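Fiction / Flash
4 min read

The Mendotus agent said the house at Jostau had been lived in by one family, happily, and Iraklis Konstantinidis wrote down "happily" and put a question mark after it.

He had bought two houses on the strength of agents. The first had a well that wasn't a well. So he went through this one with a flashlight, in June, at noon, and tapped things.

"The plaster's sound," said the agent.

"Who says?"

"Parex did the survey."

"And who pays Parex?"

The agent looked at her shoes. He went upstairs alone. The old woman, Mrs. Sotiropoulos, was supposed to have moved out, but someone had left a radio going low in the back bedroom – a man reading out shipping prices. Iraklis switched it off. Across the landing was the children's room.
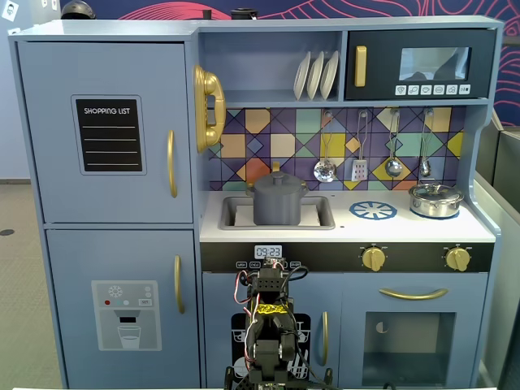 The toy kitchen, with its gold telephone and a shopping list nobody had filled in.

He distrusted a child's room in a house where the youngest person was supposed to be eighty. Staging, he thought. They bring these things in to make you soft. He ran his thumb along the top of the door and looked at the dust on it. Plenty of dust. You could buy dust too, probably.

"Grandchildren?" he called down.

"Great-grandchildren," she called back. "They come for the summer. Came."

"Which is it?"

She didn't answer. He stood there longer than he meant to. Then, feeling like a fool, he bent toward the gold receiver and listened, in case.

"Well?" said the agent from the stairs.

"I'll want another survey," he said. "Not Parex."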